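**To:** Bohumila Hubáček, Vernelport Small Innovation Fund
**From:** the Skamberg trial team
**Covering:** January and February
**Subject:** Progress on the Vundetti hand-held gripper kit

Dear Bohumila,

We are halfway through the trial and I am very glad to say it is going better than I dared put in the application. The kit arrived in the second week of January, we had both grippers running by that Tuesday afternoon (after a long hunt for the right power lead), and we have been recording with them nearly every working day since. What follows is where we have got to, what it has cost, and what we would like to do with the rest of the grant.

## What you are paying for

The grant lets us try out the Vundetti kit for packing work. You wear a gripper on each hand, do the job yourself, and the kit records how the grippers moved and opened and what was in front of them. Those recordings then go towards teaching a pair of robot arms the same job. We want to know whether a small packing firm like Pešek, with short runs and a product list that changes every month, could sensibly use something like this without hiring a specialist. The fund asked us to be frank about the weak spots as well as the good ones, so there is a section on those too.

## Work so far

We agreed to aim for 600 usable recordings by the end of the trial. By the last day of February we had made 1,852 attempts at one thing or another, counting all the warm-ups, the fumbles and the ones where somebody started talking to the person next to them. After going through them we have kept 300 for the main set. That is half the target at the halfway mark, and the share we keep has been climbing every week as we get the knack of it!

We began with a small table, one clear tray and tall thin items that have to be stood up inside it. It sounds like nothing, but tall thin items are exactly what Pešek's packers grumble about, and you learn a lot about your own wrists very quickly.
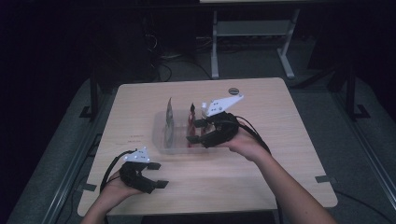 *Both grippers in use at the clear tray, with upright items inside it.*

The first surprise was how soon people stop thinking about the grippers. We sat five of the Pešek packers down with them, none of whom had seen the kit before, and gave each of them 30 minutes with no instructions beyond how to put it on and which button stops the recording. All five were placing items in the tray well before their time was up. One of them had to be asked to give the grippers back.

The cables take more getting used to. They run off the back of each gripper and over the hand, and for the first week we kept catching them when reaching across. We now let them fall to the outside of each arm and keep the front of the table clear, and the trouble has mostly gone away.

In February we moved on to snack packets, which are much closer to the real job. A packet bends, slides and crumples, and it is never quite the same shape twice. We mix packets with other items so that the person wearing the grippers has to make choices: which to take first, which hand to use, whether to turn it before it goes in. Those little choices are what we most want the recordings to hold.
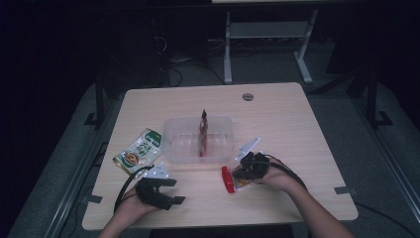 *Snack packets on the table, one of them held in the right gripper.*

I had expected packets to be the point where everything fell apart, and I am happy to have been wrong. The flat jaws get hold of a packet by its sealed end very nicely if you come in low. Coming in from above is a different story, and we have a fine collection of recordings of people chasing a packet across the table. We have kept a few of those on purpose. The arms will have the same bad luck sooner or later, and it would be useful for them to have seen somebody recover from it.

## How the kit is holding up

Very well in most respects. Setting up takes us less time each week, the recordings from the left and right hands line up without any fiddling, and the checking software is simple enough that two people in the office who never touch the grippers can sort good recordings from bad.

The fingers are the part to watch. They take all the knocks, and it shows.

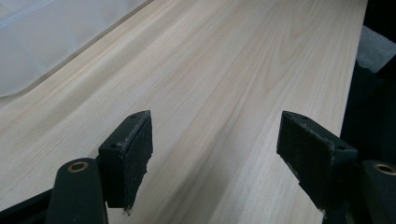 *Close view of the gripper fingers over the wood, with wear along the edges.*

The edges are scuffed and the tips have gone rough, and the padding looks as if it is starting to peel at one of them. We have not been able to link any failed pick to this so far, but we are logging it at the end of each week. I would like to know how long a pair of fingers lasts before grip suffers, as anyone buying the kit would have to budget for it. The supplier lists spare fingers as a normal stock item and we have asked for a price.

Other points we have raised with them:

- The small size of hand strap is still too big for two of our packers.
- The recording software sometimes forgets the name of the session, and then we have to type it in again.
- The printed guide skips a step in the start-up check. We have written our own one-page version and will gladly share it.
- After a long session the right hand gets tired before the left. We have cut sessions short and swapped people more often.

## Money

We are within budget on every line. The kit itself came in at the quoted price. Packers' time is slightly under, as people learned faster than we had allowed for, and I would like your agreement to move what is left on that line to spare fingers and a second size of strap. No extra money is needed.

## The second half

1. Finish the packet recordings, with more kinds of packet and fuller trays.
2. Run the first tests on the robot arms using the 300 recordings we have, before the set is complete. I would sooner find a gap in them now.
3. Fit new fingers to one gripper only and compare it with the other for two weeks.
4. Hold an open afternoon at Skamberg for other small packers in Vernelport. Four firms have already asked, and we would love to have you there with a gripper on each hand.

Could you let me know about the budget change before the next order goes in? The supplier needs two weeks for straps. The session log and the list of kept recordings are in the shared folder, and I can talk you through either of them by phone most mornings before ten.

With warm thanks from all of us,

The Skamberg trial team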